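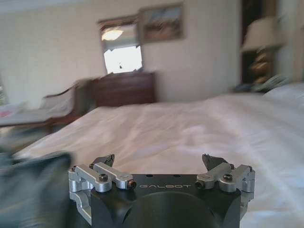 The Trunside guesthouse will reopen its upstairs rooms in November after replacing the bedding throughout the building, owner Nelli Kinnunen said. The work covers 18 rooms and includes new sheets, pillows and mattress covers. Guests who stayed last winter had asked for plainer bedding and larger beds. The large bed made up in white sheets is the style chosen for the double rooms, and the smooth bedding will be used without a decorative cover on top.

Kinnunen said the old patterned covers took too long to wash and dry. The guesthouse does its own laundry and has bought 100 new sheets from Hyvönen, a supplier in the next town. Usable older linens will go to the Clunent hostel.

Rima Awad, who manages housekeeping, said each room will be allotted 3 full sets, up from two. Her staff will start making up the remaining beds next week, beginning on the second floor.

Room rates will stay the same through the winter. The 8 rooms on the ground floor remain open while the work is finished, and breakfast is being served at the usual hours. Bookings for the upstairs rooms can be made at the front desk or by phone.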